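Forming an administration where no group has a majority

Posted in: Local Government and Elections

Following the recent election to Flustwood Council, no group holds a majority of seats. I should be grateful for guidance on how an administration is formed in these circumstances. In particular, must the largest group be invited first, and does the previous leader remain in office until a successor is chosen? My own ward, Denby, was decided by 1,852 votes to 1,566, and the member returned sits as an independent. Residents have asked whether she is obliged to declare for one side before the annual meeting.

Tegan Baxter

There is no rule requiring that the largest group be invited first. The leader is elected by a vote of the full council, and any member may be nominated. A group with fewer seats may therefore take office if enough other members support its nominee or abstain.

As to the previous leader, the position depends on the council's constitution. Many provide that the leader continues until the annual meeting, unless he or she has ceased to be a councillor. Where the leader has lost his or her seat, the deputy normally acts. The relevant section should be available from the monitoring officer on request.

An independent member is under no duty to declare support for any group. She may vote as she sees fit on each matter -- including the election of the leader -- and may change her position later.

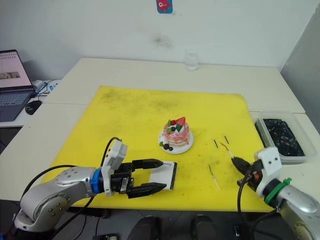

A toy cake on a white plate, set on a yellow mat.

It is also worth distinguishing a coalition from a looser agreement. In a coalition, members of two or more groups hold cabinet posts. Under a looser agreement, a smaller group undertakes to support the budget, or to abstain on it, and takes no posts. Neither arrangement need be put in writing, although it is good practice to publish the terms.

Aroha Bright

The largest group always goes first. That is how it was done when I served, and it took us 2 meetings.

Hamish Prendergast

With respect to the previous reply, that is a custom and has no binding force. Some councils observe it and others do not.

I would add one point to Aroha Bright's answer. Seats on most committees are shared out according to the size of the political groups, so an independent who joins no group may find that her entitlement differs from that of other members. Two or more independents may form a group for this purpose without agreeing on policy. Notice must be given to the proper officer, and it would be sensible to do so before the annual meeting in May.

Ostap Horobets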